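Hand-held gripper with wrist camera: wide flat fingers or narrow ones for small pieces?

Posted in: Grippers and End Effectors

gripperdesk_elix

Hello all. I am comparing two sets of fingers for our hand-held grippers and I would like to hear from people who have already made this choice.

The task is a dispenser task. The operator works with two hand-held grippers, one in each hand, at a square table. One gripper has to hold a clear plastic cup under the dispenser, the other has to work the red knob. After this the cup is put back on the table near the front. It sounds easy, but the cup is thin and it bends, and the knob is round and glossy, so the fingers slide on it.

Set A is the wide black fingers with a flat rectangular pad and a thin raised rim. Set B is a narrow finger which I drew myself and printed, with a soft strip on the inside. I have 40 attempts recorded with each set. With A the cup is held well, but the knob slips in many attempts. With B the knob is better, but the cup gets squeezed in one line and sometimes it turns in the fingers.

The wrist camera also gives me a doubt. With set A the tips take a lot of the lower part of the view, and the table has a shine from the ceiling lamps just where the fingers should meet the object. I added a second camera at the head, which sees both hands and the whole dispenser. My two views, with set A mounted, wrist camera first and then head camera:

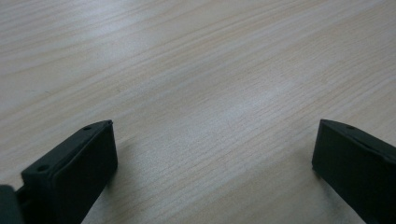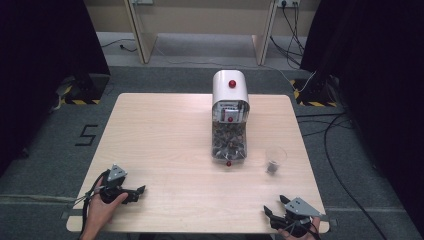
What I want to know

1. Would you stay with the wide fingers and change only the pad surface, or is it better to go to the narrow ones?
2. Is the shine on the table a real problem for training, or do I worry too much?
3. Do I need the head camera in the training data, or is it enough to keep it for checking the recordings?

The controller is a Talano and the logging software is our own. I cannot change the table or the dispenser before April, the rest I can change. Thank you in advance, and excuse my English.

talano_user_south

Narrow fingers. We had the wide ones and changed, and never went back. For the cup you must simply close less. Set a limit for the closing width in the controller and it will not be squeezed.

About the light I don't know, we have a lamp with a diffuser and never had this problem.

benchnotes

I would not change to narrow fingers yet. You have two different contacts in the same task, a thin wall and a round knob, and the wide finger already does one of them well. It is cheaper to repair the second one.

Pads. The rim on the pad is possibly your problem with the knob. When a round thing comes between two flat pads with a raised rim, it can touch the rim first on one side, and then the force goes in a direction you don't want. Try to fill the pad up to the level of the rim with a soft silicone sheet, or a bit higher than the rim. We did it with sheet from Alvarado, the soft grade, cut with a knife and glued with contact adhesive. Leave it overnight before you use it, because on the first day ours moved under load and we had to cut new pieces. Do both fingers at the same time, also if only one looks worn.

If the mounting holes on top of your fingers go through to the pad side, check that the screws are not longer than the finger is thick. I lost one full Wednesday to a screw tip that was standing out less than a millimeter under the silicone.

Squeezing the cup. The advice above about the limit is correct for a controller that closes the fingers. With a hand-held gripper it is the operator who closes, so the limit must be mechanical. We put a small printed stop on the slider. You lose the full closing, so look first at what is the thinnest thing in your task. For a cup and a knob I think you can accept it.

The shine. It depends on how much it moves. If the lamps are fixed and the table is fixed, the bright area still changes place in the wrist view each time the operator turns the hand, so the model sees it in many positions and usually learns to ignore it. We compared two trainings, one with a matte mat on the table and one on the bare table, and the difference was too small to say anything. What was bad for us was automatic exposure. When the hand came over the bright area, the picture became dark, and black fingers on a dark picture have no edges any more. Lock the exposure and the white balance, and choose the value when the gripper is open and low over the table. Take it a little brighter than looks nice.

This helps also with your fingers being black. Inside the pads is the darkest part of the wrist view, and it is exactly where the contact happens. A light gray silicone sheet instead of a black one gives you a visible contact line. I would do this even if you had no slipping.

Head camera. Record it always. Whether you train with it is a separate decision which you can take later, but you cannot go back and record it. In our case the wrist views alone were enough for taking the cup, and not enough for finding the knob when the start position of the hands was changed, because the knob was simply out of view for the first seconds. With the head view the search became short. We had 205 recordings when we made this test, so take it as an indication.

One point about your comparison. 40 attempts with each set is fine for seeing a big difference, but please mix the order. If you recorded all of A first and then all of B, the operator was already better at the task when B started. We change the fingers after each short block. It is boring, and it takes a few minutes each time, but we had one result which disappeared completely when we did it like this.

skanbridge_lab2

I agree with benchnotes on the pads and on the exposure. I would add that the cables should be fixed before anything is compared. If the cable from the gripper goes down over the table edge, it pulls the hand a little when the operator reaches far, and it pulls different on the left and on the right. We hang ours from above on a spring. After that the knob part improved for both sets of fingers and we had to repeat the comparison.

For small food pieces, take care that they don't come under the fingers. They get crushed and leave oil on the silicone, and the friction is then another one. We wipe the pads with alcohol every 36 attempts, the number is only because our blocks have this length.

Comments

gripperdesk_elix: Thank you, this is very useful. I did record all of A first, so I will do it again in mixed order. I have ordered the light gray sheet.

benchnotes: Good. Write the hardness of the sheet in your log, the next order is not always the same.

talano_user_south: I did not see that it was hand-held, sorry. Then the limit in the controller does nothing, you need the stop.

wristview: Does somebody know how long the silicone lasts? We plan 1,000 attempts with one pair.

skanbridge_lab2: Ours became shiny before that number. Keep a second pair ready with the sheet already glued.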